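Iler Valley Forum > Out and About > Learning and Hobbies

Thread: Evening classes — worth the money or not?

marrowfat_pete
Wednesday, April 21, 2021
Right, quick one before work. The Tastau centre has put its list up, starting back in May if all goes to plan. Car care, bread, Spanish, upholstery, the usual. Car care is £343 for 12 weeks. Three hundred and forty three quid! I did bread there years ago and it was under a hundred. Has anyone done a class lately and was it worth it, or am I better off with library books and a shed? No garage, no mechanical brain, car is older than my daughter. Don't want to be a mechanic, just sick of handing it over and nodding.

lintilla
Did Spanish with Araceli Hinojosa two winters running. Brilliant. Made us order pretend dinners till we stopped dying of embarassment. Would pay it again. But that's talking, you can't really do talking in a shed.

Old Kettle
Waste of money. Everything you need is online for nothing. My lad changed a clutch off videos. Half those classes are people who want a chat and a biscuit and the other half have stopped coming by week four.

lintilla
What's wrong with a chat and a biscuit

Old Kettle
Nothing. Just not for £343.

sprocket_jean
Did the car one, pre lockdown. Long answer, on my lunch so excuse spelling.

Good bits. Small group, proper benches, someone stops you before you do something daft. You learn the words, and that's half of it. I used to ring the garage and say "it's making a noise". Now I can say it clicks when I turn the key but won't turn over, and they talk to me differently. Also you get to take things apart that aren't bolted into the only car you've got to get to work in tomorrow. Cannot stress this enough. At home I was always scared of the last bolt. 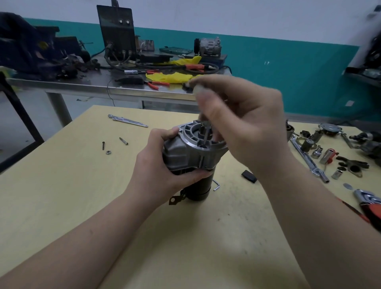

Bad bits. Parking. Heating came on at the end of the lesson every single week. First couple of sessions are a lot of sitting, safety, how a jack works, fine if you've never seen a jack, dull if you have. And the pace is the pace of the slowest person, who for most of it was me, so sorry to everyone.

Would I pay that much now? Hmm. Paid a lot less then. Ask about concessions, they don't shout about them.

marrowfat_pete
Thanks Jean, that's the sort of thing I was after. Did it save you any money in the end?

sprocket_jean
Bit. Do my own oil, bulbs, wipers, air filter. Battery last winter. Wouldn't touch brakes on my own even now. Don't think it's paid for itself if you sit down and add it up, but I never did.

Old Kettle
There you are then. Hasn't paid for itself.

sprocket_jean
Neither has your allotment, Kettle

Old Kettle
Below the belt. Leeks were good this year.

obi_on_the_hill
Going to stick up for Kettle a bit (sorry Jean). I've done three of these over the years, upholstery, bread, and a woodwork one that folded after half a term and took ages to refund. The teaching is hit and miss. Upholstery tutor was a marvel. Bread was a man reading out a recipe. You're paying the same either way and you can't tell from the leaflet. Go to the open evening, ask who's teaching and how much of it is hands on. If they go vague, leave it.

Also people forget about practice in between. One evening a week and nothing else and it all falls out of your head by the next one. I had a footstool in bits in the hall for months. Husband was a saint about it, then he wasn't.

marrowfat_pete
Open evening is a good shout. Is there one this year with everything going on?

lintilla
Think it's by phone, you book a slot. The number's on the door, or was. Not on the website when I looked but the website is a disgrace

gaffer_tape_gail
Teach a bit myself (not at Tastau, not selling anything) so here's the other side of it.

The price is mostly the room and insurance. Nobody's getting rich. A group of 9 is nice to teach, more than that round a bench and the ones at the back are looking at coats. So when they cap the numbers, up goes the fee. Not saying it's cheap, it's not, just saying where it goes.

On videos. They're great, I use them, I send people to them. What they don't do is watch you. Person on the screen has done it two hundred times and has cut out the bit where it won't budge. My learners come in having seen the lot and still hold the spanner at the very neck and wonder why nothing shifts. Takes me five seconds to spot. They could've watched another ten hours and not spotted it themselves.
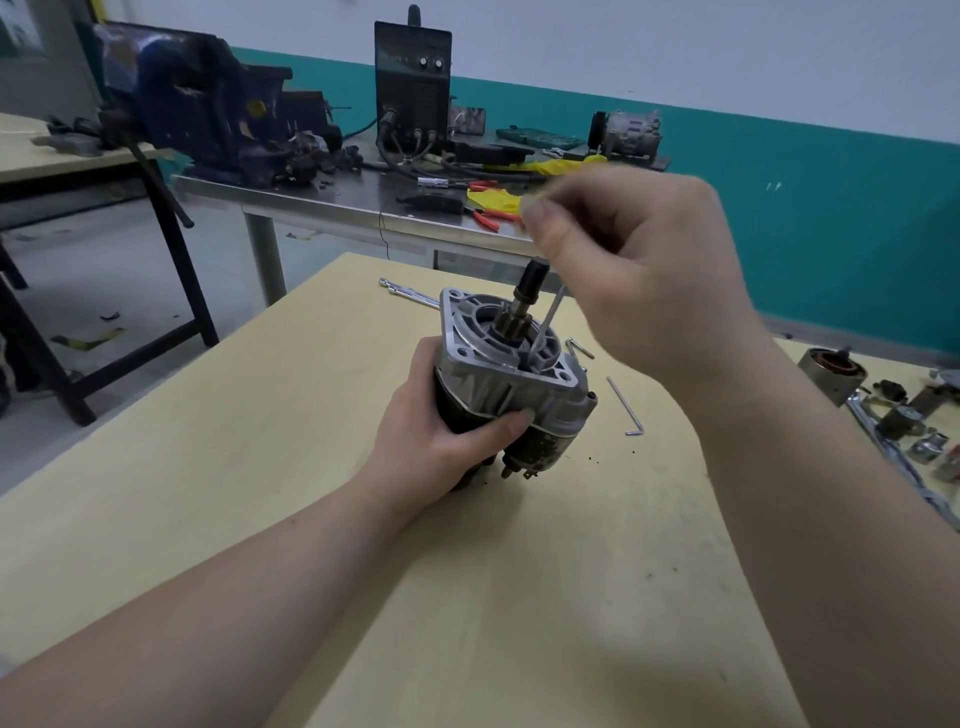

What I'd look for in any class, cars or sewing or whatever, is how soon you get your hands on something, and whether you're left to get on with it. Best tutor I ever had talked for five minutes then shut up. You pick up the dull little habits that way and they're the ones that stick. Take that starter motor, it's stood on end with one hand holding the body so it can't wander, thumb up against the bracket, and the other hand is free to get the long end of the hex key down next to the shaft. Look at the grit on the table too, I always say put a cloth or a tray down first and I always forget. You could write all that on a handout and no one would read it. Do it once with the thing tipping over on you and you'll never need telling.

Old Kettle
Ok that's fair about the spanner. My lad did round off a bolt or two. Or several.

marrowfat_pete
Didn't mention that earlier did you

Old Kettle
You didn't ask

jisport_dave
Alternative — buy a dead mower off the tip shop for a fiver and take it to bits on the kitchen table. If it goes back together, great. If not you're down a fiver. Did that with an old Jisport mower and learned more than I did in a year of school metalwork. Only thing, tell the other half first. And take photos as you go, I had a spring left over and still don't know where it lives.

obi_on_the_hill
"Tell the other half first" should be printed on every hobby

lintilla
Nobody's said the main thing, which is that it gets you out of the house. After the year we've all had I'd pay £343 to sit in a cold room with strangers and learn anything. Car care, tax returns. Don't care.

Old Kettle
I'd pay £343 not to.

sprocket_jean
Lintilla there's still space on choir if you can bear it outdoors. Car park, coats, Thursdays. Free!

lintilla
Can't sing but ok. Message me?

marrowfat_pete
Right. Rang them in my break. The car one has places left, you can pay in two halves, and there's a concession if you're on certain benefits, which I'm not, but someone reading might be. Asked who was teaching, woman didn't know, will ring back. Asked how much was hands on, she said "oh, plenty", make of that what you will. Gail is "oh plenty" vague?

gaffer_tape_gail
Bit vague. But she's on the desk, she won't know. Ask for the tutor to ring you. A good one will.

obi_on_the_hill
And ask about refunds if it folds. In writing!!

Old Kettle
Or get the mower.

marrowfat_pete
Might do both. Anyone got a dead mower

jisport_dave
Got a dead strimmer if it's any use. Collect from the top end of Tastau, mind the gate, it sticks.

marrowfat_pete
Go on then. Saturday morning? Will bring eggs.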